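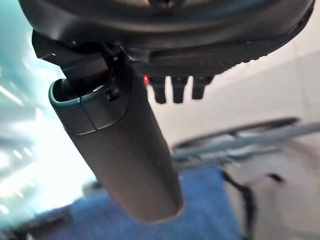
Wrist camera view during bench and room work on the Plaris build. One finger of the end effector is seated in the open rim at the top of a gray cylinder.

Mazurek Shared Workshop Releases Build Files for Plaris Two-Arm Robot

SASADIS, 2019-05-23 – The Mazurek shared workshop today released the mechanical drawings, wiring tables and control software for Plaris, a two-arm robot built by its members to handle everyday equipment in a care room. The files cover build revision 8 and can be downloaded from the workshop's project page at no charge. Hobby builders and other workshops may copy and change the design.

Plaris was assembled on the workshop floor in Sasadis over around 600 hours of member time. The members used the tools already in the building, and parts that could not be made there were ordered from the regional supplier Heter. The bill of materials gives a Heter order code for each of these parts, along with the dimensions needed to find a substitute elsewhere.

Wrist and fingers

Most of the changes in revision 8 are in the wrist. In earlier revisions the camera was placed behind the fingers on a separate bracket, and its view was blocked whenever the hand closed on a long part. The camera now looks along the fingers, so the contact point stays in view while a part is held. The bracket shifted under load and had to be recalibrated at the start of every session. It has been removed from the drawings.

Finger position is read at the motor. There is no force sensor in the fingertip, and grip effort is estimated from motor current. The estimate is adequate for rigid parts. It is poor for fabric and for soft foam, and the release notes advise against using it as a stop condition on either one.

Room setup

The care room is used to test reach and approach paths with full-size equipment. The arms are run against a wheelchair, a bed and storage furniture, and the position of the wheelchair is changed between runs. Floor tape was used in March to mark start positions and was later dropped from the procedure, as the control software had been tuned too closely to the taped layout.
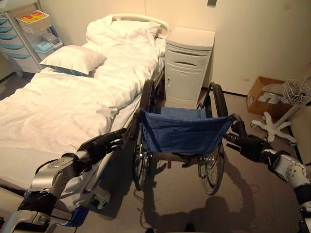 Plaris at a wheelchair beside the bed, with the right hand on the push handle and the left hand reaching toward the other.

Handling a wheelchair takes both arms. The two push handles are treated as separate targets, and the second hand is not sent to its handle until the first has reported contact. The software then compares the two wrist positions before any push command is accepted. If the difference is outside the set limit, both hands open and the arms return to the ready position.

The published log covers 123 runs on the wheelchair task. Runs that were stopped by the operator are included and marked as such. Two faults account for most of the stops: late contact reports from the left hand, and a cable at the right elbow that pulled tight at full extension. The cable has been rerouted in revision 8. The late contact reports have not been fixed – a change to the polling interval is being tested and will be issued as a patch when it is ready.

Limits of use

Plaris is a workshop build. It has not been certified for use near patients and must not be run with a person in the wheelchair or on the bed. An operator with a hand on the stop switch is required whenever the arms are powered. The power supply drawings assume a grounded outlet and should be checked against local code before assembly.

Availability

The release package contains the drawings, the bill of materials, the software and the run log. Builders working from revision 7 can keep the existing shoulder and upper arm parts. The wrist housing and finger mounts must be replaced, and the calibration file from revision 7 should be deleted before first power-up.

Fault reports and drawing corrections can be filed through the Plaris project page. Please include the build revision and the log file from the run in question.

Press contact: Mazurek shared workshop, Plaris project desk, Sasadis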